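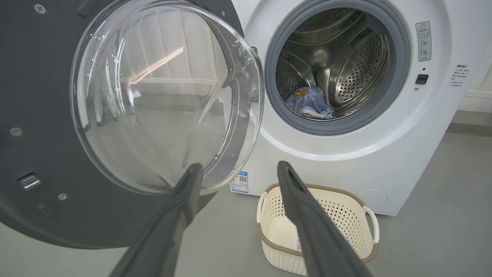 滚筒洗衣机门封圈与内筒的日常清洁方法

滚筒洗衣机用久了，衣服洗完有股潮味，多数情况下和洗衣液没有关系，问题出在门封圈、洗涤剂盒和排水过滤器这几处。它们平时看不见，水也排不干净，残留的洗涤剂和衣物纤维混在一起，时间一长就发黏发黑。本文按从外到内的顺序讲清洁步骤，适用于大部分家用前开门机型。带烘干功能的机器另有冷凝通道需要处理，请看说明书，这里不涉及。

准备工作

需要的东西：旧毛巾两条，软毛牙刷一把，浅盘一个，橡胶手套，小苏打，柠檬酸，中性洗洁精。机筒清洁剂可用可不用。我家用的是Platex的粉末型，每次一包，效果和柠檬酸差别不大，价钱贵一些。

开始之前拔掉电源，关上进水龙头。如果刚洗过热水程序，先等机器凉下来再动手，过滤器里的积水可能烫手。

第一步 清洁门封圈

门封圈是门口那一圈灰色或白色的橡胶，下半部分有一道深褶，积水和毛发都在这里。用手指把褶子翻开，先用干毛巾把水吸掉，再把纽扣、发夹、纸屑之类的东西捡出来。

毛巾蘸温水和少量洗洁精，沿着褶子擦一圈。褶子底部有几个小排水孔，容易被线头堵住，用牙签轻轻挑开，别往里捅。

有黑色霉点的地方，把小苏打加水调成糊，抹上去停留一会儿，再用软毛牙刷刷。颜色很深的霉斑已经长进橡胶里，刷不干净，不影响使用。不要用钢丝球，也不要用刀片刮，橡胶划破以后会漏水，换一条封圈的费用不低。

含氯漂白剂能去霉，但会让橡胶变硬。确实要用的话，按瓶身说明稀释，浸湿纸巾敷在霉点上，之后用清水反复擦净。漂白剂绝对不能和柠檬酸、白醋同时使用，混在一起会放出有毒的氯气。两种都想用，就隔一天，中间空转一次漂洗程序。

第二步 擦门玻璃和门框

玻璃内侧的下半部经常有一层白色的膜，是水垢和洗涤剂残留。用温水溶一点柠檬酸，毛巾浸湿后敷在玻璃上，过几分钟擦掉，再用清水擦一遍。玻璃和封圈接触的那一圈要擦得仔细些，这里沾着线头，门关上以后就可能渗水。

门钩和机身上的锁孔用拧干的布擦，不要喷水。锁孔里面是电子门锁，进水后机器会报门未关好。铰链一侧容易积灰，拿牙刷干刷即可，不需要上油。

第三步 洗涤剂盒

把盒子拉到底，按住中间的卡扣就能整个抽出来。不同品牌卡扣位置不一样，我以前那台Rurnska要往上抬一下才能取下，硬拽会断。

盒子泡在温水里，柔顺剂那一格的小盖子也拆下来一起泡。结块的洗衣粉泡软后用牙刷刷掉。盒子抽走以后，机身上的空槽也要擦，槽顶有出水孔，常有黑色的黏膜，可以把毛巾裹在牙刷柄上伸进去擦。

第四步 排水过滤器

过滤器一般在机身右下角或左下角的小盖板后面。地上铺好毛巾，放上浅盘。有应急排水管的，先拔塞子把水放完，浅盘满了就塞上倒掉，重复几次。没有排水管的，慢慢拧松过滤器，让水一点点流出来，不要一下子拧开。

水放完以后取出过滤器，冲掉上面的毛絮，用手电照一下里面的叶轮，看有没有缠着头发或者硬币。装回去一定要拧紧，然后通水试运行，确认不漏再合上盖板。

第五步 内筒空转

衣物全部取出，直接往内筒里放柠檬酸或清洁剂，选筒自洁程序。没有这个程序的，选棉织物高温档，空机运行一遍。结束后如果门玻璃上还粘着黑色碎屑，再空转一次漂洗，不要加任何东西。

2021年以后买的机器多数会自动提示筒自洁，提示灯亮了再做也可以。住在水质硬的地方，间隔应当缩短。

多久做一次

门封圈：每次洗完用干布抹一下，花不了多少时间。
洗涤剂盒：隔3周抽出来冲一次。
内筒空转：每个月一次，夏天潮湿时勤一点。
排水过滤器：隔3个月一次。家里有宠物的，每个月看一次。

平时注意

洗完尽快把衣服拿出来，门留一条缝通风，有小孩或猫的家庭要注意别让他们钻进去。洗涤剂盒也拉开一点。洗衣液不要过量，泡沫多并不会洗得更干净，漂洗不掉的部分都留在筒里了。长期只用冷水洗的机器更容易有味道，可以隔一阵子用热水洗一次毛巾和床单。

常见问题

清洁之后还有味道怎么办？先检查排水管。管子插进下水口的地方如果没有密封，下水道的气味会倒灌上来，买一个密封圈套上即可。

能用白醋代替柠檬酸吗？能，但味道大，也不建议每次都用，长期接触对橡胶不好。

门锁打不开怎么办？断电后等待几分钟，多数机型会自动解锁。筒里还有水的话要先从过滤器排掉，否则开门时水会流一地。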